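Workshop Notebook, Materials Room
November, entry opened 8:40 a.m.
Entered by: A. Carré
Present: A. Carré, M. Hoekstra, Y. Pyo (afternoon only)

Subject: Hide glue, second batch, open time and gel strength

The second batch of glue was prepared from the Dzene granules, soaked overnight in cold water and brought to temperature in the small pot. The first batch was discarded following the overheating recorded by Mr. Hoekstra on the previous page. The thermometer has been checked against the one in the Grombridge room and the two agree.

Test joints were made in pear and lime offcuts, edge to edge, rubbed and left unclamped. Open time was shorter than expected. The room was cold until late morning, and the pieces had not been warmed beforehand. The joints made after 11:00 should be considered separately from the earlier ones and are marked with a pencil cross on the end grain.

Urea was added to the third portion at five percent by dry weight. This portion remained workable long enough to assemble a full corner without haste. Ms. Pyo considers the surface slightly tacky in comparison with the plain glue. I do not find it so, but the pieces will be examined again once they have cured.

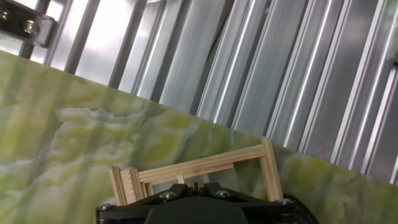
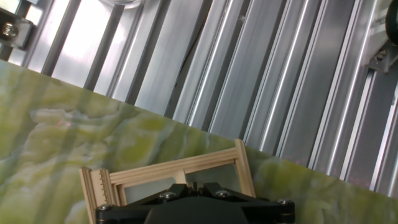
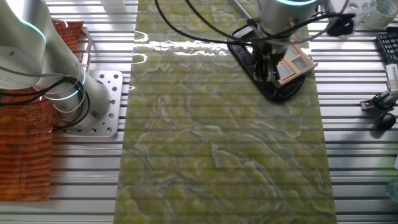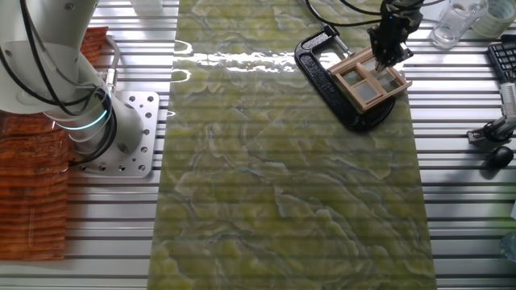 The remaining glue was poured into a shallow dish, gelled, and cut into strips for drying. The label gives the batch and the proportion of water. It should not be returned to the main jar, as was done with the Plusier sample last spring.

Stock: 200 g of granules remain. Mr. Vasiliauskas has been asked to reorder from the same supplier and to confirm the gram strength in writing before payment. The invoice is to be charged to the Alura account.

Outstanding: break tests on all joints, with the location of each failure (wood or glue line) to be noted. Z. Baranauskienė has requested 2 unbroken samples of the urea portion for the humidity cabinet. These are to be set aside before testing begins.

Pot emptied and washed, 4:15 p.m. Brush left soaking.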